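Hilo sobre cómo he pasado la tarde del 19/12/2021 ordenando botecitos. Si buscáis glamour navideño, seguid bajando.

Antecedentes: en julio me mudé a un piso con una cocina en la que cabe una persona y media. La media persona soy yo cuando abro el horno.

En la mudanza metí todo lo pequeño en una caja que rotulé "VARIOS". Luego llené otra y puse "VARIOS 2". A la tercera le puse "COCINA??", con dos interrogantes, y ahí se ve bien el estado mental de aquella semana.

Cinco meses después seguían cerradas en el pasillo. Les había cogido cariño. Una hacía de mesita para las llaves.

Raghda Nasrallah, que comparte conmigo pared, contador y opiniones, me dijo que si en cinco meses no había abierto las cajas podía tirarlas enteras. Le contesté que dentro estaba el comino. Me dijo que llevaba desde el verano viéndome comprar comino.

Cierto. Hay comino para 118 cenas y en esta casa somos dos.

Total, que hoy las he abierto. El método, por llamarlo de alguna manera: vaciar todo encima de una superficie grande, juntar lo que se parece, y que cada grupo tenga su bandeja. Lo que no se parece a nada espera fuera hasta que alguien se apiade.

La bandeja es el invento más infravalorado de la casa. Un montón de frascos en una balda es desorden. Los mismos frascos en una bandeja son una decisión.

Además se saca entera, pasas el trapo y la vuelves a meter. Antes yo limpiaba la balda levantando los botes de uno en uno, como quien desactiva algo. Es decir, que no limpiaba la balda.

Consulté con Farzad Jafarzadeh, que es el único amigo que tengo con la despensa presentable. Consejo textual: "Lo alto detrás, lo bajo delante, y no compres nada hasta haber terminado". Compré bandejas antes de empezar.

También me bajé una app, Hireo, que te hace el inventario de la despensa. Hay que meter cada cosa a mano, con su fecha de caducidad. Aguanté 9 productos. El último consta como "salsa (?)".

Reglas que me he ido inventando sobre la marcha:

Si tiene tapa pero no se abre, no es un envase, es un adorno.

Si hay que olerlo para saber qué es, ya no se come.

Si lleva la etiqueta arrancada y aun así te acuerdas de lo que era, puedes quedártelo. Pero lo rotulas hoy. Hoy, Dima.

(Dima Hourani es mi compañera de piso y está leyendo esto desde el sofá sin ninguna intención de levantarse.)

Lo de los colores ha sido idea suya, eso sí. Cada bandeja de un color distinto, para poder decir "está en la azul" y que la otra no tenga que preguntar tres veces. Yo las quería todas blancas, como en las revistas. Hemos votado, empate, y ha ganado ella.

Reconozco que funciona. Grito "¡amarilla!" desde el pasillo y me responden con algo que se parece bastante a lo que pedía.

Lo difícil son las cajas de cartón. Una caja impresa con sus colorines abulta el doble de lo que lleva dentro y siempre se queda una con dos sobres en el fondo. Farzad las vacía en tarros. Yo las apilo y miro para otro lado.
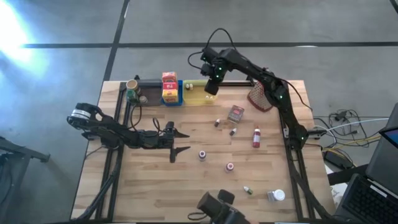

Y luego están los botes pequeños, que son una especie aparte. No sé de dónde salen. Compras uno de vainilla en tu vida y cuando te mudas tienes familia numerosa.

Mi teoría es que los compramos por el tamaño. Un bote grande exige un plan. Uno pequeño dice "total, por probar", y ahí sigue tres inviernos después.

Les he puesto un límite físico: los que quepan en su bandeja, en una sola capa. Si entra uno nuevo, sale otro. Dima dice que eso es crueldad. Dima tiene 4 esmaltes del mismo rojo.

La cesta es para lo que no tiene grupo: pilas, gomas, la pieza de plástico que seguro que es de algo importante. Toda casa necesita un sitio así, y conviene que sea pequeño. El mío anterior era el pasillo.

Fares Bataineh pregunta por privado si regalo comino. Fares, trae un tarro. Trae dos.

Queda por abrir la caja "COCINA??". Raghda ha pasado a pedir sal y ha dicho que la ve con muy buen aspecto en el pasillo, que hace hogar. Le he dado comino.

Mañana sigo, o en julio.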